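Ticket 273: Booking confirmation emails going out twice, some with the wrong collection time
Status: Closed
Opened by: Natsumi Sasaki, Grallgate front desk
Assigned to: Tudor Lungu 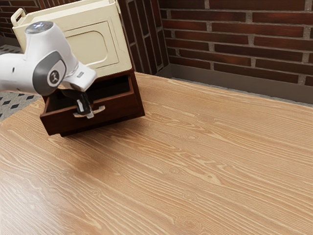 Natsumi Sasaki wrote:
Since Monday morning customers who book a furniture repair through the website are getting two confirmation emails. The first one is right. The second one comes a few minutes later and shows a collection time one hour earlier. Three people have rung up about it today and one was standing outside the workshop at eight when we don't open until nine. Bookings I type in myself at the desk only send one email and the time on those is fine.

I have not changed any settings. Reiko was in the templates last week to put the new phone number in.

Tudor Lungu wrote:
Thanks. Can you forward me both emails for the same booking, as attachments if you can? If you forward them the ordinary way I lose the headers.

Reiko, did you change anything apart from the phone number?

Reiko Kobori wrote:
Only the phone number and the line about parking. I saved it once and sent myself a test, and one email arrived. I didn't touch the times.

Natsumi Sasaki wrote:
Attached, both for booking 252. The customer chose 10.30. First email says 10.30, second says 9.30.

Tudor Lungu wrote:
The two emails come from different places. The first was sent by Holarier, which is the booking system we have used since the spring. The second was sent by the old Bollar mailer on the web server. That should have been switched off when we moved.

Checked so far:
Holarier outgoing log: one message per booking, no repeats.
Template history: Reiko's edit is the only one in June or since. Phone number and parking line, as she says.
Web server mail queue: empty when I looked, but the log has a line for every web booking since Sunday night.
Desk bookings: not in the server log at all, which fits what Natsumi is seeing.

I don't yet know why the old mailer has woken up. I've asked Sinan whether anything was done to the server at the weekend.

Sinan Bayram wrote:
Yes. The server was moved to the new host on Sunday night. I restored it from the full backup and then copied the recent files over the top. The backup is from before the switch to Holarier, so the scheduled jobs would have come back as they were then. I checked the site and the forms afterwards but I did not go through the job list. Sorry about that.

Tudor Lungu wrote:
That explains it. The Bollar job runs every five minutes, looks for new rows in the bookings table and emails them. It was disabled in the job list and the restore enabled it again.

The wrong hour is a separate fault. Holarier saves times in UTC and converts them when it writes its own email. The Bollar script prints whatever is in the table. In winter nobody would have noticed.

Done this afternoon:
1. Disabled the Bollar job and took its mail password out of the config file, so a future restore can't send anything.
2. Moved the script out of the live folder into the archive.
3. Compared the rest of the job list with the copy I kept from May. One other old job was back, the nightly stock export to MacAulay. Disabled that too.
4. Made two test bookings through the website. One email each, correct times.

Natsumi, I can pull a list of everyone who got a second email if you want to write to them.

Natsumi Sasaki wrote:
Yes please. Can it have phone numbers on it? Some of them don't read their email.

Tudor Lungu wrote:
Sent to the desk inbox as a spreadsheet, sorted by collection date with the soonest at the top. There are 205 rows. That is more than I expected, but the script also picked up older bookings that had been edited this week, so the same person can be in there more than once.

Haruna Nishimura wrote:
I've done the wording. "You may have had two emails from us about your booking. Please go by the first one. If you are not sure of your time, ring the desk and we will look it up." Can that go out today, before the Saturday collections?

Reiko Kobori wrote:
Sent at 2.15. Natsumi and I are ringing the Saturday people as well.

Natsumi Sasaki wrote:
All the Saturday ones reached except two, messages left. No double emails since yesterday afternoon.

Sinan Bayram wrote:
I've added the job list to the restore checklist, after the DNS step. A fresh full backup was taken last night and the old one is marked do not use. It will be deleted at the end of the month unless anyone objects.

Tudor Lungu wrote:
No objection. Closing this, July 15, 2022. The UTC question also affects the printed day sheet if anyone goes back to the old report, so I've opened a separate ticket for that and put Haruna on it as a watcher.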